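## Our work tables, Clastholm

Apr 4, 2022

On this page we collect pictures of the tables in our shared workshop. We moved to Clastholm in September, and since then many members have asked us which table they should book for their project.

The white table is the favourite of most people. The top is broad and matt, so small parts are easy to find on it.

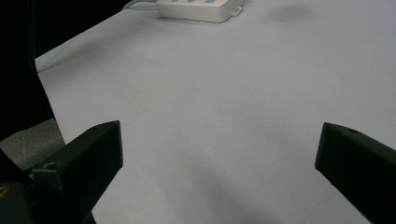
Please bring your own mat if you want to cut or glue. For cleaning we use a soft cloth and a little soap, never the rough side of the sponge. The Dollex spray is only for the floor.

A table can be booked for up to 10 days in one month. The price for a full day is 62 crowns, or 100 crowns for two days together. Pictures of the long table by the Verschueren cabinet will be added when it is painted.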